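Gray Worktables: Frequently Asked Questions
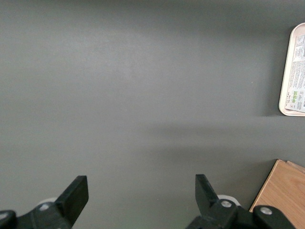 Mondlow Shared Workshop, Furniture and Fittings Team

Which rooms have the gray tables?
Rooms 4 and 35. The tops are the same matte gray in both, with no pattern.

What do I clean them with?
A damp cloth and a drop of dish soap. Wipe again with plain water and dry with a towel. Please don't use scouring pads or furniture polish. Polish leaves shiny patches on a matte top and they are hard to get off.

I can still see tiny specks after wiping. Is that damage?
Usually it's dust. Go over the top once more with a dry cloth. If a speck catches on your fingernail, report it.

Part of the table looks darker. Is it stained?
Check for a shadow first. Gray tops show soft shadows easily, and a tray or a person standing nearby can be enough. Move whatever is close to the table and look again.

Can I leave trays on the table overnight?
Yes, if they are labeled with your name and the date you'll collect them. Unlabeled trays go to the shelf by the door at 9 a.m.

Can I cut on the surface?
No. Use a cutting mat. They are in the second drawer of the Rebelo cabinet.

What about glue and paint?
Cover the top with paper first. If glue gets through, let it dry and ask us before scraping.

How do I report a scratch?
Call extension 3473 and give the room number. Elba Benítez handles table repairs. Replacement tops are ordered in May.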